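The Quiz Button Is Not a Teacher

By Lensa Yimer
April 2, 2020

Last updated 3 days after first posting, to fix a link

Every course I have reviewed this year ends the same way. You click through the slides, you reach a page with a trophy on it, and you are asked 8 questions whose answers were on the slide before. I scored 100 percent on a forklift course. Please do not let me near a forklift.

I build training modules for a living, mostly in Esby, so I am complaining about my own house. Esby makes it very easy to drop in a question bank. You pick a template, paste your text, choose a cheerful green for "Correct!" and go to lunch. Graltel does the same with more fonts. The button is right there on the toolbar, and we press it the way people press the one for the elevator.

What gets tested is whether the learner can recognize a sentence. My colleague Rizwan Durrani once swapped every right answer in a draft for "All of the above" and sent it out for review. It came back approved, with a note about the logo.
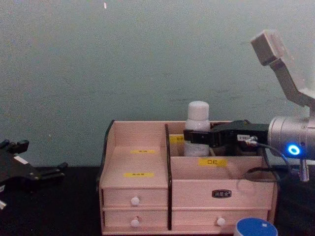
A pink desktop organizer with drawers, on a dark tabletop.

I would settle for one good branching question per module. Give people a customer who is angry, an invoice that doesn't add up, and three replies that all sound reasonable. Let them pick badly and see what the customer writes back. It takes me 15 hours to build one of those properly, against twenty minutes for the trophy page, and I know which one shows up in the budget – the trophy page, every time.

Atif Baloch, who runs the catalog at Zornness, told me his clients want completion numbers and nothing else. Fair enough. If 200 people have to be marked as trained by August, the quiz will mark them. I only wish we would call it attendance and drop the confetti.

And yes, my newest module has a trophy in it. The client asked for a bigger one.

Recent posts
Closed captions are not an extra
Moving old courses out of Sial
Why I stopped locking the Next button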